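Vernham Stacking Study: Progress Report to Orkholm
Prepared by Beryl Oakley, with data work by Darragh Ní Bhriain

Period covered: through the end of October

Work since the last report has been on the second milestone, training a stacking policy entirely in simulation from scripted demonstrations. Demonstration collection is finished. Training is under way and the first evaluation is done. Transfer to the real arm has not started.

Demonstrations

We now have 2,709 demonstrations that passed the filter. An episode is kept only if the script finishes with every cube it was told to move at rest on its target and no cube pushed off the table. Start positions are drawn at random for each episode. We rejected more episodes than planned in the first batch because the script closed the gripper before the arm had settled. Darragh added a short wait before closing and the rejection rate dropped.

The policy gets three inputs: a view from high in the room, a view from the side of the table, and a close view at the gripper. All are rendered by Yeoman, our simulation package. Joint angles are recorded with each step.

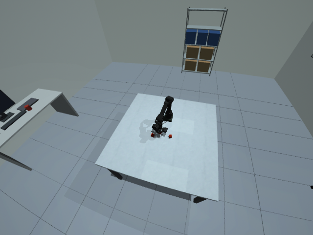
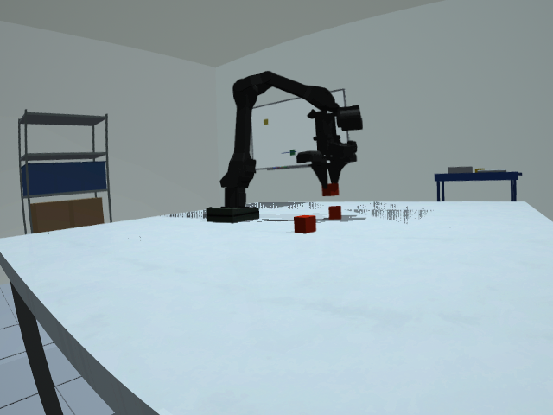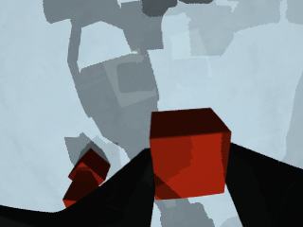

Simulated views from the stacking work: overhead, table side, and close at the gripper.

First evaluation

We tested two versions of the policy on 30 start layouts that were not used in training. The version with all three views completed 9 more layouts than the version without the close view. Most of the difference came at the grasp. From the room views alone, the policy tended to come down slightly to one side of the cube and close on a corner.

Placing is still the weak step. When the policy fails with a cube in hand, it usually lets go too high and the cube slides off the one below. We think the script is partly at fault, as its release height varies more than it should. We will fix the height in the script and collect a smaller set to check this before changing the network.

Problems and changes

Rendering took longer than budgeted. Shadows on the tabletop are expensive, and we considered turning them off. A short trial without them gave worse grasps, so they stay on for now. The added computing cost was covered by moving 8 days of machine time from the transfer milestone.

The mounting plate ordered from Zamier for the real arm is late. It does not hold up the simulation work.

Next period

Correct the release height, retrain, and repeat the evaluation on the same layouts. Vary lighting and table color in rendering. Fit the plate and begin camera calibration on the real arm when it arrives.

We ask Orkholm to confirm that the shift in machine time is acceptable. No additional funds are requested.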